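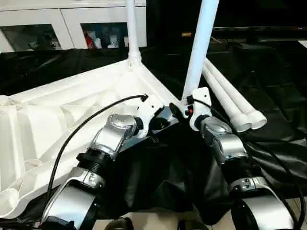
White plastic tabletop, ribbed underside up.

Costel Costache repairs garden furniture in Wiststead and has firm views on polypropylene. "Sunlight does the damage," he says. "The surface chalks first, then the ribs go brittle."

He checks stock in April and rejects anything that cracks under a thumb. Glue is seldom used. 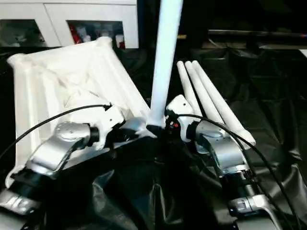
White plastic parts over black sheeting.

"Solvent cement won't bite on it. You weld it or you leave it." His welds are made with Moleo rod, 3 mm, in two passes, and left for 36 hours before loading. He has done some 1000 of them.

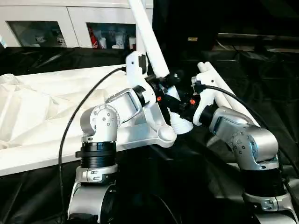
Frame-like part with a long white tube.

Paint he advises against. "It peels by the second summer."

Comments (2)

kakakhel_r: What tip temperature for the first pass?

Bordersedge: Mine split at the leg socket. Is that weldable?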